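碗沿

凌晨。二楼就剩我一个,机房风扇在响。

Oton 又卡了。卡在第六步,规划器说无解,无解个鬼。昨天还有解的。

我把种子改成21,重跑。大理石台面,那只大碗,光一点点渲出来。夹爪下去,停住。日志里一行红字:碰撞,左指,碗沿。

可是碗沿明明在那边。

Murthorpe 那边等着要结果,邮件催了两封,第二封没有称呼,只有一句“今天?”。我回了个“今天”。发完看看窗外,天都快亮了,哪个今天。

翻代码。碗的碰撞体是凸包,谁写的凸包……git 一查,我写的。十月,感冒那周。凸包把碗口封死了,在规划器眼里那不是碗,是块实心的石头。它一直不敢伸进去。24次,每次都在那层看不见的盖子外头停住,退回来,再报无解。

我居然有点难过。骂了它一晚上。

想起以前在 Volletti,也是这样,带我的那个人站我后面看屏幕,咬着吸管说,你别问它为什么不动,你问它看见了什么。当时觉得装。后来我走的时候没跟人家说再见,电梯来得太快了,就这样。

换凸分解。编译。等。泡面已经坨了,还是吃了两口。

编译过了。报警告,不管它。

再跑。种子还是21。第一步,第二步,到第四步我在已经不敢看了,低头抠键盘缝里的饼干渣。风扇忽然大声起来。抬头,第六步过了。左指越过碗沿,没有红字。

后面还有抓取,还有力控,阈值我知道是瞎填的。Alcaraz 那套感知模块还没接进来,现在碗的位姿都是直接从仿真里拿的,作弊一样。真接上去肯定又是另一种死法。明天的事。不对,今天的事。

手机亮了。我妈,问起床没有。

我说起了。

然后又按了一遍运行,就想再看它伸进去一次。屏幕上那只手慢慢张开,朝着碗
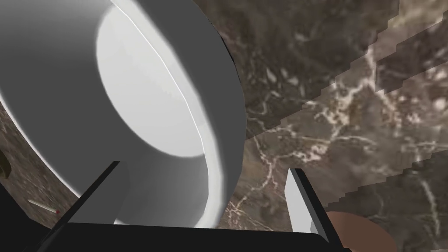 配图:仿真画面,碗与夹爪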